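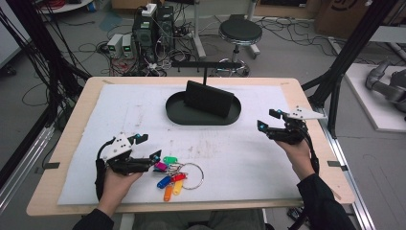
How many episodes of one task do we record before changing the setup? 200 usable ones, then the mat gets cleared and the start positions change. Discards don't count toward the 200.

Saturday, Dornden bench, keys task

Start 9:40. Task text for this block: pick up the key ring, place it in the green tray. Left hand grasps, right hand steadies or takes over. Either order of hands is accepted as long as the ring ends up inside the rim.

98 usable by lunch. Most discards are from the left gripper closing on a tag and the ring swinging. Tried approaching the ring itself with the jaws level. Slower, fewer drops. Will keep both styles in the set and label them.

Pose tracking dropped out twice on the right side when the wrist rolled past vertical. Both episodes deleted. Macario Quezada wants these kept under a separate tag for the Firkdale people. Agreed from the next block on, not retroactive.

Left cable pulls if the hand crosses the midline. Needs another loop of slack at the base.

Clock offset between the two grippers checked before start and again at 1:15. No drift seen. Recalibrated jaw width anyway, fully open and fully closed, both hands.

Running total for Urport after this morning: 3,931 episodes, all tasks. Upload to be started tonight, checksum before deleting the local copy.

Open:
- reset positions for the ring are bunched near the left hand, spread them out
- decide whether the block stays in the tray
- ask Macario about the episode length cap, 900 frames cuts off the slow grasps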